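The night train to Cattaneo leaves from track 13 and takes most of its passengers by surprise, pulling out with the lights already down. I had the lower bunk. Mirjana Pavlović, a nurse on her way home after 2 years abroad, had the upper one and was asleep before the first tunnel.

I stayed up with my phone, scrolling through messages I had already read. Then the signal dropped and I looked out the window for the first time since boarding.

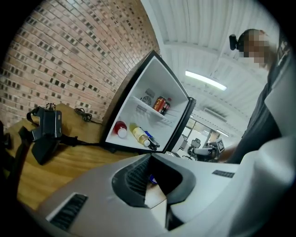

For 44 minutes there was no coverage. In the corridor, people who had been typing began to talk. A man named Ubaldo Negri told me he rides this line every October to visit his sister in Riltaten, and that he never brings a charger.

The signal came back outside Cinero. The corridor went quiet again, and I answered three emails that could have waited until morning.

Comments (3)

Sveva Sartori
I took this train as a student. The bunks were worse then.

L. Ruggiero
Does it still stop in Cinero? The timetable I have says no.

Hawi Ambaye
It does, but only to change crews. You can't get off.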